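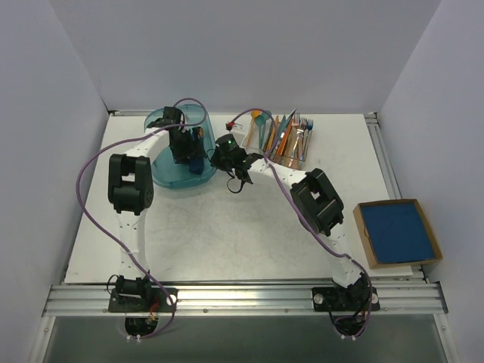

4. Setting up the Clostum countertop dishwasher

Read this section before you throw out the carton. The leaflet packed with the machine says set-up takes 15 minutes. Marta Hrytsenko and I did it together in her rental kitchen, with the right wrench already in hand, and it took the better part of an evening. Most of that went on the faucet adapter, so check yours first.

4.1 Before you start

1. Look at the end of your kitchen faucet. If the tip unscrews and leaves threads behind, you can probably use one of the two adapters supplied. If you have a pull-out spray head, stop here. The leaflet calls the adapter "universal." It is not, and no amount of plumber's tape will change that.

2. Measure the space from counter to cabinet, with a tape measure. The machine needs room above it for steam to get out. The sales page gives the height with the feet screwed all the way in, and you will not be using it that way.

3. Find an outlet the power cord reaches without crossing the sink. Do not use an extension cord or a power strip.

CAUTION: The machine is heavier on the left, where the pump sits. Lift with two people. The molded grips on the sides are too shallow to hold with wet or soapy hands.

4.2 Leveling

4. Set the machine where it will live and open the door. If the door drifts shut, the front feet are too low. Turn them out until the door stays put.

5. Lay a small level on the floor of the tub, front to back and then side to side. Ignore the bubble built into the lid. Two units from the same order gave two different answers on the same counter.

6. Push down on each corner. A rocking machine will creep toward the edge during the drain cycle.

4.3 Connecting the hoses

7. Take the aerator off the faucet and put it somewhere you will find it again.

8. Fit the rubber washer into the adapter, flat side toward the faucet. Thread the adapter on by hand. Give it a quarter turn with the wrench and no more.

9. Snap the gray inlet hose onto the adapter. Pull on it. It should not move.

10. Run the drain hose into the sink and fix it with the suction cup. The cup holds well on a clean steel sink and hardly at all on anything textured. If yours lets go, use the hook, sold separately by Flevton. I would like to know why it is sold separately.

11. Open the cold tap slowly and watch the adapter for a full minute.

NOTE: A slow drip at this stage will not "seat itself," whatever the help line says. Shut off the water, check the washer and start again from step 8.

4.4 First run

12. Run the machine empty on the Rinse program. Use no detergent.

13. When it has drained, wipe out the tub. There may be a gray film from the factory. It comes off with a cloth.

14. Set the water hardness. Hold Start and Dry together until the display blinks, then press Start to step through the levels. Ask your water supplier for the number. The paper test strip in the bag gave me three readings from one glass.

4.5 Loading, and what to expect

15. Put bowls in the back row, tilted so the water can run off. Light plastic ones need something heavier beside them or they flip over and fill up.

16. Leave the spray arm free to turn. Spin it by hand before you close the door.

The carton promises six place settings. That may be true of saucers. With ordinary dinner plates I get four, and a pot takes up half of that.

The Eco program is said to save water against washing by hand. Compared with whose hand, the leaflet doesn't say. Bushra Yousafzai ran it against her own dishpan in July and came out even. It does dry better than Quick, so use it if you have the time.

4.6 Error codes

E1 - no water. Check the tap is open and the hose isn't kinked.

E3 - will not heat. Unplug, wait, try again. If it comes back, call for service and quote part 1388.

E4 - leak in the base. Unplug at once. Do not tip the machine to "clear the sensor," a trick that gets passed around a lot. It puts water on the pump wiring.

Turn off the tap whenever the machine isn't running. The inlet valve is meant to hold on its own, and I don't plan to test it overnight.

Related sections
3. What should be in the carton
5. Cleaning the filter and spray arm
6. Descaling: do you need the branded powder?
7. Moving house with a countertop machine
Reader notes: Fairweather faucets and the small adapter (Ebony Katene)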